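Fluvero FAQ: teaching a robot arm to fold with hand-held grippers
Kept up by Temitope Ugwu, last touched January 2023

So what is Fluvero?
It's my folding project! I want a robot arm to learn cloth folding from people doing the job themselves, with a gripper in the hand and a camera riding on it. The arm never has to be in the room while we record, so we can set up pretty much anywhere there's a table.

Why is everything round and bendy?
Fisheye lens. I tried a flatter one in September and kept losing the corners of the cloth (so annoying). With the wide one I get the cloth, the table and usually the person too.
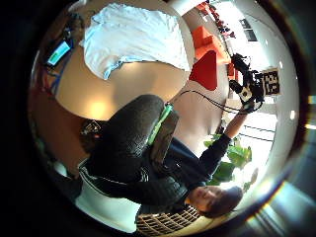 Cloth on the table, gripper up, as seen by a gripper camera.

What's the checkered square for?
Tracking. Software finds the black-and-white pattern and works out where the gripper is and which way it's tilted. If the square leaves the view for more than 2 seconds I throw the take out.

Does bright light mess things up?
Yes, and I'm still fighting it! Pale things on a pale table wash out near big windows, and then the model guesses at the edges. Training on washed-out takes as well as clean ones helped: Nurkia, our current model, went from five good folds in eight tries to seven in eight. 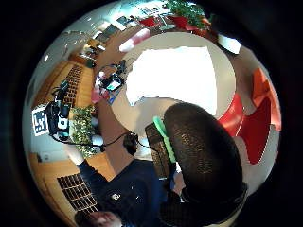

I also tried brightening and darkening the recordings at random before training, and that did a lot less than I'd hoped. I'll run it again with the Balogun set once the labels are fixed.

Can I use the data?
Not yet, sorry. The Zuvulstead release comes first, and I still have to blur faces.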